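Lampe de bureau à abat-jour cylindrique : où la poser, et que faire du câble ?

Forum Aménagement > Bureau et poste de travail > Éclairage

vsotiro
Posté le 4 juil. 2021
Bonjour,
Je refais l'implantation d'un poste de travail et je bloque sur l'éclairage d'appoint. Plateau décor bois gris-brun, étagère à fonds rouges sur la droite, sol clair côté siège et gris foncé de l'autre côté. La lampe est un modèle de table à abat-jour cylindrique blanc, sans bras articulé. La multiprise est au sol, côté gris foncé, donc à l'opposé de l'étagère.
Trois emplacements possibles :
a) à gauche, près de la multiprise : câble court, mais je suis gaucher et la main fait ombre sur la feuille ;
b) à droite, contre l'étagère : pas d'ombre, mais le câble doit traverser toute la profondeur du plateau ;
c) au fond, au centre : compromis, sauf que c'est là que je pose les livres.
Hauteur totale de la lampe : 468 mm. Ampoule E27, 580 lumens.
Vangelis

D_Hopkin
Pour un gaucher, la source va à droite, la question ne se pose pas longtemps. Le trajet du câble se règle ensuite avec une goulotte sous plateau. J'ai la Wirkell en 3 tronçons depuis janvier, vissée par-dessous, elle tient.
Vérifie quand même la longueur du cordon avant de percer.

lema_fan
Pas d'accord. Si l'abat-jour cylindrique est ouvert en haut et en bas, une bonne partie du flux part au plafond et le reste tombe en cône autour du pied. L'ombre de la main est très diluée par la lumière réfléchie. J'ai une Lema du même genre à gauche, j'écris de la main gauche, aucun problème. En revanche un câble qui traverse un plateau, on finit par tirer dessus.

D_Hopkin
Ça dépend du plafond. À 2,50 m et peint en blanc, d'accord. Sous une dalle sombre, il ne revient rien.

Musyoka K.
Question de méthode : l'avez-vous essayée aux trois endroits, allumée, stores fermés ? On discute beaucoup d'ombres sur ce forum sans allumer la lampe. Cinq minutes par position, une feuille blanche, un stylo, et vous notez.
Soulevez-la par le bas du pied et jamais par l'abat-jour. Sur beaucoup de modèles, la bague de douille est en plastique et se fend quand on tord.

vsotiro
Plafond blanc, hauteur standard. J'ai fait l'essai.
Position a : ombre présente mais molle, lecture correcte. Position b : meilleur contraste sur la page, mais le cylindre blanc se retrouve devant l'étagère et gêne l'accès au petit organiseur à fentes. Position c : éblouissement dès que je me redresse, le bord inférieur de l'abat-jour arrive trop près de la ligne des yeux.
J'élimine c. 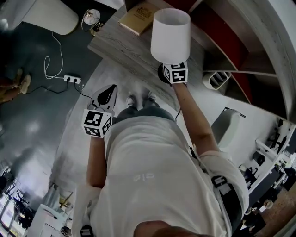

Reste à trancher entre a et b. Le critère qui me manque est la distance entre le pied et le chant du plateau. En b, si je laisse 165 mm, l'organiseur reste accessible, mais la zone d'écriture se réduit d'autant et un classeur A4 ouvert déborde. En a, je peux reculer la lampe davantage, avec pour seule contrainte la retombée du câble.

X. Từ
165 mm me paraît peu pour un pied de lampe. Quelle largeur ? Si le centre du pied est à 165 et que l'abat-jour est plus large que le pied, il reste moins que ce que vous croyez. Il faut mesurer depuis le bord de l'abat-jour, c'est lui qu'on heurte avec la manche.

vsotiro
Exact, j'avais mesuré au centre du pied. Je reprends la cote depuis l'abat-jour.

Akinyi M.
Un point que je ne vois pas dans le fil : la multiprise posée au sol. Avec un cordon blanc qui serpente sur un revêtement gris foncé, on le voit, certes, mais on marche dessus quand même. Je la fixerais sous le plateau ou contre le piètement. Les brides Zekine se posent avec deux vis courtes (attention à l'épaisseur du panneau). Une fois la multiprise remontée, votre argument du câble court en position a tombe, parce que les deux trajets deviennent comparables.

lema_fan
Percer un plateau pour une lampe — c'est beaucoup. L'adhésif double face suffit pour une goulotte vide.

D_Hopkin
Pour une goulotte vide, oui. Avec une multiprise et trois blocs secteur dedans, elle se décolle au premier été. J'ai ramassé la mienne deux fois avant de passer aux vis.

lema_fan
Question de dégraissage du support. Alcool isopropylique, pression maintenue, vingt-quatre heures sans charge. La mienne n'a pas bougé.

Musyoka K.
Le dégraissage joue, la charge aussi. Les fabricants donnent une valeur par centimètre de bande, il suffit de faire le calcul. Personnellement je visse tout ce qui reçoit du 230 V.

vsotiro
Je retiens la fixation vissée pour la multiprise et l'adhésif pour la goulotte, qui ne portera que le cordon de la lampe. Plateau de 25 mm, vis de 16, ça passe.
Pour l'emplacement, ce sera b, avec l'organiseur monté d'une tablette. Akinyi, vos brides acceptent-elles une multiprise de 50 mm de large ?

Akinyi M.
Les miennes s'arrêtent à 45. Chez Veton il existe une version réglable, un peu plus épaisse. Prenez la paire avec patins caoutchouc, l'autre laisse du jeu.

vsotiro
Commandé. Je posterai les cotes définitives après la pose.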